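# Review: the Mireseo hand-held gripper pair, after one winter of collecting demonstrations
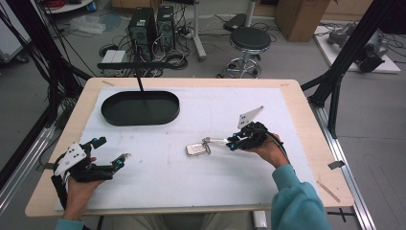
*Keychain task at the main table, right gripper holding the ring and clip.*

I bought the Mireseo pair in November for our small group at Dolton, where we teach manipulation policies from human examples. Since then I used it almost every working day. Several people wrote to me and asked if it is worth the money compared to teleoperation, so I write down my experience once, and I can send the link.

First, my situation, so you can judge if it is similar to yours. We are a small lab with one good table and two arms that are shared with another project. Before, we collected everything by teleoperation. The quality was fine, but the arms had to be free, and a new person needed several days before the episodes were useful. With hand-held grippers the person does the task with their own arms, and the robot is needed only later, for testing the policy.

## What I paid for

The set comes as two grippers, two cables, a charger for the small trigger batteries, and a sheet with calibration patterns. The price was 454 euros for each gripper with our academic discount. We also needed a head camera, which Mireseo does not sell. We took the mount from Hostari and it fits without changes.

The software is a recorder and a converter. The recorder saves the pose of both hands, the opening of the fingers and the video. The converter writes the episodes in a format that our training code can read. I needed one afternoon to make it work, mostly because the manual describes an older version of the settings file.

## In the hand

The grippers are lighter than I was afraid of. I can work for one hour before I want a break, and my colleague Daithí Mac Carthaigh, who has larger hands, can do more. The handle is a bit thick for small hands. If I could change one thing in the hardware it would be this.

The fingers are black with blue parts at the tips. The blue material holds well on smooth things. Metal was my worry, and for this reason I chose a keychain as one of the first test objects: a ring, a clip and a small shiny rectangular tag. I wanted to see if a person can take the ring cleanly, and also if the camera tracking would suffer from the reflections of the tag. The grip was good. With the old fingers from Kołodziej we lost the ring very often, and a dropped object in the middle of an episode means you must decide if you keep it or throw it away.

You feel the object only a little through the mechanism. This surprised everybody in the first week. You close the fingers and your hand wants to know more than it gets. I think for learning it is rather good, as the robot also does not have this feeling, and the person is forced to look. But your first episodes will be slow. Do not put them in the training set.

## The marker plates

Each gripper carries a white plate with black dots on the back, and the tracking depends on it. The plates stand at an angle, so they stay visible to the head camera when the hands are low over the table. This is well designed. In normal work in front of the body I have almost no lost frames.

There are problems when the hands cross. If the left plate goes under the right forearm, the pose jumps, and the recorder does not warn you. I found these jumps only in the converter log. Now I tell each new person to keep the hands side by side and to pass an object in the middle, with both plates up. It is a small restriction and people learn it fast, but it also means that your data will not contain crossed arms. Think about this before you plan the tasks.

Also please clean the plates. A fingerprint is not important, but a scratch across several dots is, and a replacement plate took three weeks to arrive.

## Cables

I am less happy here. The cable leaves the gripper at the back and goes down past the hand. When you turn the wrist far, you feel it pull, and after some time you start to avoid this movement without noticing. The policy then learns the same careful wrist. I compared early and late episodes from one person and the range of rotation was clearly smaller in the late ones.

What helped us was to give the cable more free length and to fix it to the sleeve with a soft band. A wireless version is announced – I will believe it when I have it in my hands.

## How many episodes you get

For the keychain task I made a proper count, as this was the number I needed for our planning. The task is simple: pick up the keychain from the paper and place it in the oval tray.

| | Hand-held pair | Teleoperation |
|---|---|---|
| Episodes recorded | 385 | 200 |
| Rejected after review | 51 | 18 |
| Working days | 2 | 4 |

So the rejected part is larger with the hand-held pair, but you still finish with many more good episodes in half of the time. Most of the rejected ones were tracking jumps. The others were human mistakes, for example when someone started to move before the recording began.

The two sets are not fully equal. The teleoperation episodes were made by people with more training, and the start positions of the object were chosen from a list. With the hand-held pair we let each person choose the start position freely, which gave more variety in some areas of the table and almost nothing in the far corners. Next time I will use the list in both cases.

## Does the policy work on the arm?

This is the real question and my answer is yes, with some work. The fingers on our robot have the same shape as on the hand-held device, so the contact looks the same. The motion is a different story. A human arm moves faster and takes paths that our arms cannot follow. In the first test the right arm stopped at the joint limit again and again.

After we asked people to move at a calm speed, and after we filtered out the episodes with poses that the arm cannot reach, the results were much better. Mireseo has a script for this filter, but it comes with two robot models only. Ours was not one of them and I had to write the description myself. This took me three days. If your arm is on the list you save these days.

Picking up the flat tag when the ring lies under it is still difficult. I don't blame the device for it. People also solved it in many different ways, and the policy seems to mix them. We now agree on one way before recording: take the ring, not the tag.

## Advice for the table

Some things I would do from the first day:

- Cover the table with plain white paper and change it when it becomes dirty. Ours gets pencil traces and smudges quickly, and it is easy to forget them.
- Mark your reference points with tape at the edges of the table, and do not move the tape in the middle of a collection.
- Decide the clothes. It sounds silly, but sleeves are in almost every frame of the head video. Use several colors in different sessions if you do not want the model to depend on one.
- Watch ten episodes at full speed at the end of each day. You will see bad habits that no log will show.
- Write down who recorded what. We forgot this in the first week and later could not separate the styles.

Lighting was not a big problem. With strong sun from the side the white plates can become too bright, and then we close the blinds.

## Support

I wrote four times to the support. Three answers came in one or two days and were written by someone who knows the product. The fourth, about the missing warning for tracking jumps, was "noted for a future release". I would like to see it soon, as for me it is the most serious weakness of the whole set.

## Good and bad

Good:
- New people make usable episodes on the first or second day.
- The finger tips hold small metal objects well.
- The angled plates are reliable when the hands stay apart.
- The robot is free for other work.

Bad:
- No live warning when the tracking jumps.
- Cables change the wrist movement over time.
- The handle is thick for small hands.
- The manual is behind the software.

I give it four of five. For table tasks with two hands and small objects I would buy it again, and we have already ordered a second pair. For tasks where the hands often cross, or where force is important, I would stay with teleoperation or wait for the next version. If somebody has a good solution for the cable, or a thinner handle that can be printed, please write to me and I will add it to this page.

*Last edited February 7, 2021. Corrected the number of rejected episodes in the table.*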